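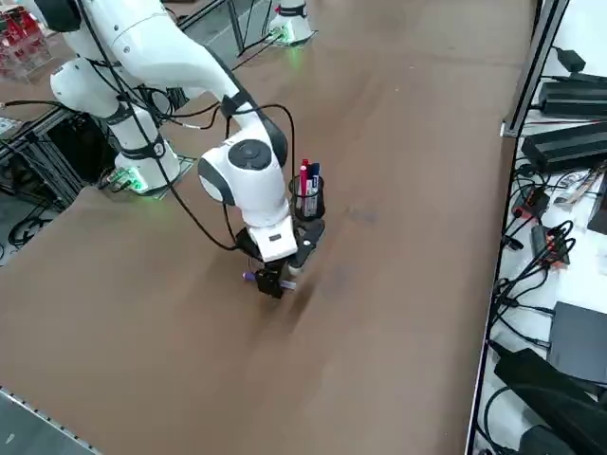 Suseo desk kit with the pen cup bracket — worth it?
October, posted by furia_owner in Arms & Grippers

Been through two weekends with the Suseo tabletop kit from Clotadgate and thought I'd write it up, as the only other review I could find was by someone selling one.

The arm itself is fine. Quiet, goes where it's told, sulks less than my old Furia. My doubts are all about the marker add-on. For 66 quid you get a mesh pen cup, a black bracket that fixes it to the side of the hand, and a download with the sorting and drawing routines. Pen cups are not dear where I live.

It does pick up felt tips, I'll give it that. It picks them up very well. It then thinks about them for a bit.

Posted 7.40 pm

marrowfat
66 for a pen pot is steep but you're paying for the offsets in the download. I made my own bracket for the Holanda arm and spent most of a month teaching it where its own pot was. Would have handed over the money gladly by the end.

What's it like with the lids on? Mine treats a marker with a cap as two separate objects and a personal insult.

furia_owner
Caps stay on for the sorting routine. Purple one held sideways in the fingers is how it spends most of its day, with the red, the blue and the pink-and-white one riding along upright in the cup. Drawing is a different matter. You have to uncap them yourself, so the robot has acquired an assistant and it's me.

tin_lid
I don't get hanging the cup off the hand at all. You've bolted a load to the one bit of the arm you want light, and then you swing it about. Put the pot on the table like a normal person.

marrowfat
Then the arm has to travel back to the pot every time. On the hand it's always the same distance away. That's the whole point of the bracket.

tin_lid
The same distance away and permanently in the road. Try getting that lot near anything with a wall. I sent mine back.

furia_owner
Bit of both, I think. It's fine over an open table. I wouldn't send it into a cupboard. Cables are my bigger moan — they run down the outside of the arm and the thin one loops past the wrist, so every time it turns I wince. The kit came with 52 cable clips and I've yet to find a place where one of them fits.

oxbow241
Same here with the clips. Clotadgate told me they're for the longer arm. They did send different ones when I asked, took nine days.

Does the tabletop put up with it? Mine's marked all over and I've only been doing blocks.

furia_owner
Mine's brown and mottled with worn patches, and there's a dark smudge by where the gripper comes down. I've stopped looking at it.

bench_pudding
Can I ask the boring one. Is the full kit still 900 with the add-on, or is it on top? The shop page says both depending where you scroll.

furia_owner
On top. I asked before I ordered and got a very cheerful email about it.

tin_lid
So 966 to move a felt tip sideways.

marrowfat
You've spent more on less, I've seen your posts.

tin_lid
That was a lathe.

oxbow241
For what it's worth I'd buy the arm and skip the cup unless you want the drawing routine. Sorting works off the table too if you set the pick height by hand. Page 241 of the manual, after the bit on warranties.

furia_owner
There's a page 241? Mine came as a folded sheet. Right, emailing them again.

Related threads
Holanda gripper fingers: soft pads or bare?
Furia owners, what did you replace yours with?
Clotadgate delivery times
Cable routing on small arms (long)
Selling: Suseo kit, hardly used, no pen cup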